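5. Collecting Pick-and-Place Demonstrations

This section covers recording a set of teleoperated demonstrations at a two-bin station with the Zarik recorder. Complete Section 3 (arm homing) and Section 4 (camera mounting) first. If you are only adding episodes to an existing set, start at 5.3.

Revision date: 24/07/2022

5.1 Before you start

You will need:

- One arm with a two-finger gripper, homed and in standby
- Two bins clamped to the tabletop, one behind the other
- The fixed workspace camera, mounted and focused
- The Pletis hand controller, charged
- An object kit (see 5.2)
- At least one operator and a clear path to the emergency stop

CAUTION: Keep hands, sleeves, and hair out of the bins whenever the arm is enabled. Put the arm in standby before you reach in, even to straighten a single object.

CAUTION: Do not use the emergency stop as a normal pause. It cuts motor power, and the arm has to be homed again before recording can continue.

1. Check that both bins are tight against the table. Push each one from the side with an open hand. If it moves, tighten the clamps and repeat the workspace check in Section 4.

2. Check the cables at the wrist. They should have enough slack for the wrist to turn through its full range, and no loop should hang low enough to catch a bin wall.

3. Clear the tabletop within reach of the arm. Loose screws and tools get dragged by the fingers and end up in the recordings.

4. Open the recorder and select New Set. Give the set a name with no spaces. The name cannot be changed after the first episode is saved.

5. Choose the task template Bin Transfer. The front bin is the source and the rear bin is the target unless you select Swap Bins.

5.2 Choosing and placing objects

The learning system does better with a mixed kit than with many copies of one item. Pick household objects and toys that differ in shape, surface, and weight. Glossy items, items with bristles or soft parts, and small figures with fins or legs are all good choices. They are harder to grasp than plain blocks, and the policy needs to see them handled.

Do not use glass, anything with a blade, anything that leaks, or anything heavier than the payload listed on the arm's rating plate.

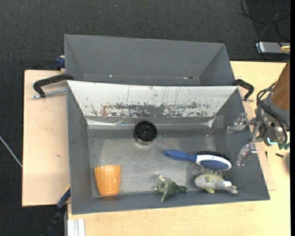
Place objects by hand with the arm in standby. Do not line them up. Let some touch each other and let some lie close to a wall or in a corner, where the gripper has less room to work. An object may rest partly on top of another as long as the operator can still reach one of the two.

1. Take the objects for the first round from the kit.

2. Set them in the source bin. Turn each object to a different side from the one it was on in the last round.

3. Confirm that the target bin is empty.

4. Step back and look at the live camera view. If an object is fully hidden behind a wall, move it until at least part of it shows.

5. Press Save Layout. The recorder stores a still of the starting layout with the episode.

Note: Scuffs, tape, and chipped paint on the bins do not need to be cleaned up or covered. Leave them as they are for the whole set. If a bin has to be replaced partway through, close the set and start a new one.

Note: Changes in room light do matter. Close the blinds if direct sun reaches the bins. Reflections on the bin floor that move during the day are hard to separate from real changes in the layout.

5.3 Recording an episode

One episode is one object moved from the source bin to the target bin.

1. Hold the hand controller in a relaxed position and press Link. The arm leaves standby and follows your hand at half speed.

2. Move the gripper to the start area over the right wall of the front bin. Open the fingers all the way.

3. Press Record. Wait for the tone before you move.

4. Approach the object from above. Slow down when the fingertips drop below the rim of the bin.

5. Close the fingers on the object. Squeeze the trigger slowly. The force limit is set by the template and you cannot exceed it from the controller.

6. Lift straight up until the object clears both rims, then move across to the target bin.

7. Lower the object and release it close to the floor of the bin. Objects dropped from a height bounce and roll, and the episode will usually fail review.

8. Return to the start area and press Stop.

9. Mark the episode Good, Retry, or Discard. See 5.4.

If the first grasp slips, you may try again inside the same episode, up to 2 more times. Recoveries are useful to the learning system. Mark the episode Retry so that it is stored with the right label.

When all the objects have been moved, put the arm in standby, return them to the source bin, and set a new layout. You can also select Swap Bins and record the next round in the other direction. If you swap, do so for the full round.

CAUTION: The fingers can wedge between an object and the wall. If the arm stops with a force warning, release the trigger, press Unlink, and use the jog keys to back straight up. Do not pull on the gripper by hand.

5.4 Marking episodes

Good: the object was grasped on the first try and released in the target bin.

Retry: the object reached the target bin after one or more slips.

Discard: the object left the bins, the wrong object was moved, a person reached into view, or the recording was started late.

Mark each episode right after you record it. The recorder will let you skip the label, but unlabeled episodes are left out of the export and have to be opened one at a time to recover them.

Do not discard an episode just for being slow or awkward. An operator who keeps only the smoothest runs produces a set that covers very little of the bin, with most grasps near the center.

5.5 How many episodes to collect

A first working policy for Bin Transfer needs 3,000 episodes marked Good or Retry. Spread these over at least 6 object kits and, where staffing allows, 4 operators. Each operator should use every kit.

The Coverage tab shows where grasps have been made in each bin. Pale squares have few episodes. If the corners stay pale, place more objects there in the next round.

Operators should change over when the recorder shows the rest prompt. The prompt can be dismissed once. After the second prompt, Link is disabled until another operator signs in.

5.6 Ending a session

1. Press Stop if an episode is still open, then mark it.

2. Move the arm to the park position and put it in standby.

3. Select Close Session. Wait for the file check to finish before you turn off the computer.

4. Copy the session folder to the Rondonuwu storage drive. Do not rename the folder or the files inside it.

5. Return all objects to their kit box and check them against the list in the lid. Replace a missing item with one of the same type and write the change on the list.

6. Put the hand controller on its charger.

5.7 Common problems

The arm does not follow the controller.
Check that the Link light is solid. A blinking light means the controller battery is low or another session is still open.

The tone does not sound after Record is pressed.
The camera feed has dropped. Reseat the camera cable at the computer end and press Record again. The failed episode is not saved.

The live view no longer lines up with the bin outline on the screen.
The camera or a bin has moved. Stop recording and repeat the workspace check. Mark as Discard any episodes recorded after the shift.

The same object fails again and again.
Take it out after the third failed episode and set it aside for the rest of the round. Bring it back in a later round in a different position.

File check reports a short episode.
Stop was pressed before the arm returned to the start area. The episode can be kept if the release is complete. Open it in the Brirnham viewer, confirm the release, and press Accept.

Continue to Section 6 to export the set for training.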